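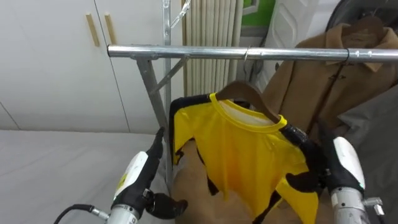 Long-sleeved shirts keep sliding off their hangers
Stidier Community Help > Closets & Laundry
Posted August 21, 2019 – 3289 views

Nundness
Okay, maybe a silly one. I have a bunch of long-sleeved sports shirts, the slippery kind with side panels, and I like them on wooden hangers because the curve fills out the shoulders. Half the time one shoulder slides off before I get it to the rack. Also the necks are going baggy, probably from me yanking the hanger out. I've got a rack, a bed right there and a wardrobe I'd like to save for coats come November. What am I doing wrong? And would you just fold them?

Sondum
I hang mine like this and I hardly ever have to pick one up off the floor anymore.

Lay it out
Clear a bit of the bed first. A smooth cover is great for this – push the pillows to one end and you've got a table, basically.
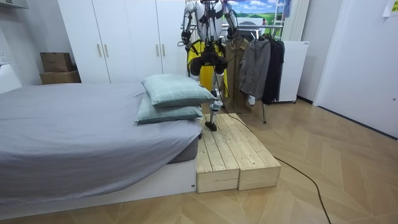
Hang it
Put the hanger in from the bottom hem, never through the neck!! That's what's killing your collars. Slide it up until the hook pokes out, then work one shoulder on at a time, pinching the seam so it lands right at the end of the wood. Then pick the whole thing up by the top of the hanger and keep your other hand on the lower part of the shirt so it doesn't swing. I skipped that last bit for years and it made the biggest difference for me. 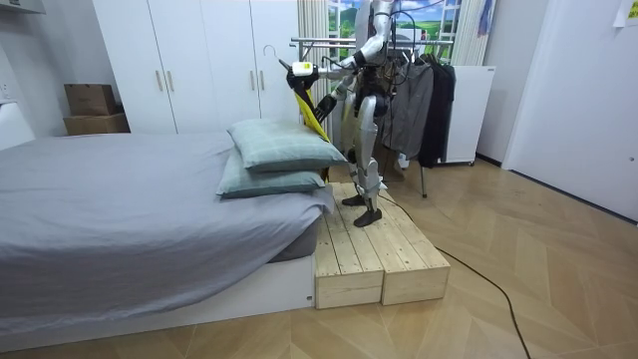

One hand up at the hanger, the other lower down on the shirt.

If they still slip, wrap a rubber band around each end of the hanger. Ugly but it works. I did 5 hangers that way and left the rest alone.

Yang
fold them. sports shirts don't need hanging

Nundness
Thanks both! Tried the hem thing on 6 shirts tonight and only one slid, and that one has a really wide neck so I'm not too surprised. Rubber bands are next. Yang, I may fold the old ones, but the yellow one is staying on a hanger – I like looking at it.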